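Groups > Manríquez Society > Meetings > Minutes

Print this page | E-mail this page

MANRÍQUEZ SOCIETY FOR THE STUDY OF ROMAN ARMY LIFE
Minutes of the June meeting, held in the upstairs room at Plakwood

In the chair: Marleny Salazar
Minutes taken by: Hajar El Khatib

1. Welcome and apologies

Marleny opened the meeting at 7.15 pm and said how very nice it was to see the back row filled for once, particularly on an evening when the rain had been so heavy and the Fivow road was down to one lane again. Apologies had come from the usual members who are away walking the Wall, and a card was passed along for everyone to sign and send on to them. (It came back with a tea ring on it, but the meeting felt they would understand.)

2. Minutes of the last meeting

Agreed as a true record, with one correction. The minutes had said that a contubernium was the name of a tent. It is the group of eight men who shared the tent, and your minute-taker is grateful to have this put right so kindly.

3. Talk: "What the Legion Carried to Dinner"

The main part of the evening was given over to Hajar's own talk on marching rations, so these notes are written up partly from her cards and partly from what other people remembered, with thanks to both.

The talk began with grain, as it must, and with the small hand mill that each tent group is thought to have shared. It was carried on the mule along with the tent, and the men ground their own wheat at the end of the day's march. There was a good deal of sympathy in the room for anyone asked to do this after twenty miles or so in hobnailed boots. From there we went on to bacon fat, hard cheese and the sour wine and water called posca, and then to the hard biscuit, or bucellatum, which was baked to last and seems to have been complained about more or less wherever it went.

Marleny asked whether the officers ate the same food. Hajar said that the answer depends on whom you read. The old writers were fond of telling us that a good general ate plain camp food out in the open where his soldiers could see him, and the fact that they made such a point of praising it may suggest that plenty of others did no such thing. The letters found at Vindolanda give quite a different picture of the commander's household, with orders for all manner of good things for the table.
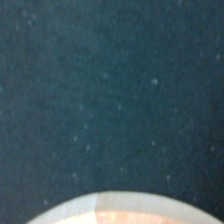 A long and very enjoyable discussion followed about whether the men cooked by tent group or by century. The ovens found set into the backs of fort ramparts were mentioned on the side of the century, and the hand mills on the side of the tent group. It was felt that both might well be right, with bread baked in the larger batches when the army was settled in a fort and flat cakes done over the fire on the march. One member thought that the whole matter could be tested at the summer camp, and this was warmly taken up under item 5.

Thanks were given to Hajar, who would like it recorded that she was nervous and that everybody was extremely kind.

4. Money and the library

The balance stands at £1234, which includes the gift from Ploren towards new books. Marleny will write again to thank them, as the first letter went to their old address. It was agreed to spend up to £82 on a second copy of the book on fort granaries, the first having been on loan for so long that the waiting list has gone over the page. Would whoever has it please look on their shelves once more. There will be no fuss at all.

5. Summer camp

The field at Fivow has been booked and the farmer is happy for us to have fires in the lower corner, away from the hedge. Marleny will bring the hand mill and has asked for people to take turns at it, in short spells, with the younger members given first go if they want it. Hajar will try the biscuit recipe at home beforehand. Anyone coming in full kit is reminded that the gate is narrow and that shields are best handed over it.

There was some talk of leather tents against canvas ones. It was left that we would use the canvas again this year, and look into the price of goatskin with a calm mind in the autumn.

6. Any other business

The handout on pay and deductions has run out, and 800 more will be printed in time for the open day. The question of whether to put the Latin words in a list on the back was raised and agreed to.

The urn was reported to be dripping. Marleny has a washer.

7. Next meeting

Upstairs at Plakwood as usual, with a talk on boots and boot nails. Please bring a cushion if you found the chairs hard.

The meeting closed at 9.20 pm.

Shares: 2 | Comments: 0

Print this page | E-mail this page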